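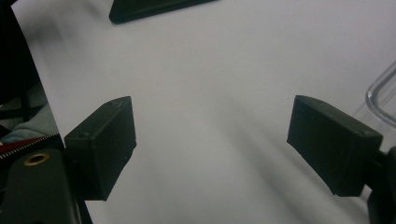 June, second notebook. Started 8.40.

Hand-held tool, Trenen fingers, third go at getting a straight answer out of it. Fraser's view is that we have enough to choose between these and the Meireles pair and should get on. I don't think we have. What we have is a pile of grasps done by two people on different benches with different lamps, and a feeling. With the pads fully open over the white surface there is a wide clean gap between them, and that much I'm happy with. I'm less happy that both fingers are so dark and matt against that white. All you get for an edge is a faint light line along the top of the right one, and there's a soft shadow running down across the lower part that the edge finder may well like better than the finger. Must check before believing any opening width it gives me.

Settings as left: exposure locked at 440, gain on auto. Why gain is on auto I don't know. Mahmoud says he locked it. Locked it again myself and wrote it on tape on the laptop lid.

First thing, opening width from the camera against width from the encoder. The Meireles note claims you can do without the encoder altogether if the camera can see both fingertips. Would be nice, one cable fewer. Opened and closed slowly, by hand, nothing between the pads. The two traces agree well in the middle of the travel and drift apart towards fully open. Frame 682 is the worst of them, where the camera thinks the right finger has jumped inwards and the encoder says nothing moved. Looked at the overlay and it has picked the shadow. So that was worth checking.

Moved the lamp over to the left. Better at fully open, worse half closed. Moved it back. This is the sort of thing that makes me doubt the note. Somebody got it going with one lamp in one position and wrote down "robust".

Mahmoud suggested a strip of pale tape along the top of each finger. Tried it on the right one only. Jump gone, or at least I couldn't get it to come back in ten minutes of trying. I don't love it as a fix. Tape peels, and the next person will put it on 2 mm lower and we'll be calibrating to tape. A painted line would last longer, but I'm not painting fingers we may be sending back. Tape off again for now so the runs below match last week's.

10.15. Grip tests, same objects as before: glue stick, folded cloth, small clear tub, steel rule.

Glue stick — fine, with either set. No information in it. I'd drop it from the list but Fraser likes having one that always works.

Folded cloth — Trenen picks it up if you press down into it first. Meireles picks it up from the side as well. I'd put that down to the softer pad, Fraser puts it down to the shape of the tip. We could settle it by swapping pads between the two if the screw spacing matched, and it doesn't.

Clear tub — held by both, seen by neither. The width estimate is all right because the fingers are what gets measured, but the object mask is rubbish, mostly a few bits of rim. If anyone wants to use the mask for anything they should look at the tub runs first. I have said this before, see the page with the coffee on it.

Steel rule, flat on the bench — neither. Trenen tips slide over it. Meireles got one end up once and dropped it. I am not counting that as a pick, whatever the sheet on the wall says.

Fraser's number for the week is 115 good grasps with no slip on the Trenen pair. I went through the log over tea and I can't find what he means by slip. Some are marked by eye, some by the encoder moving after close, and a good few not marked at all and taken as good. If not marked means good then of course it looks good. Asked him to go back and put in which is which. He wasn't thrilled.

11.30. Controller. Swapped the Asetti board in for the Eltton one, same firmware settings as far as the menus allow. The Asetti sheet makes a lot of its low delay. In my hand I can't tell them apart, and I don't think anyone could with a tool you squeeze yourself. It might matter on the arm. We are not on the arm yet. Logged 848 samples on each board, same slow open and close. Asetti trace is smoother but I suspect it's filtering before it reports, which would make it look tidy and arrive late. Need a sharp step to see that. Snapping the fingers shut by hand is not a sharp step, I tried, every one came out different.

Mahmoud has a solenoid somewhere that might do it. He thinks the drawer under the drill press.

Small mechanical things. The Trenen fingers have some play where they meet the brackets, more on the left than the right. I nipped up the screws and it went, so it may only have been loose, but then last week's runs were done with a loose finger and I don't know since when. Edges of the left finger look a bit worn too. No idea if they came like that. Put a dot of paint pen across each screw head so we'll see if they back out again.

Opinion so far, for what it's worth: leaning Meireles for cloth, no preference for anything else, camera-only width not proven for either. Not ordering on the strength of this.

To do

Repeat the open and close with the lamp off, room light only.
Same again with tape on both fingers.
Solenoid step on both boards, same cable.
Fraser to sort the slip column.
Write down who did which run. Both of us, every time.

Stopped 12.50. Encoder cable left plugged in, please don't move the lamp.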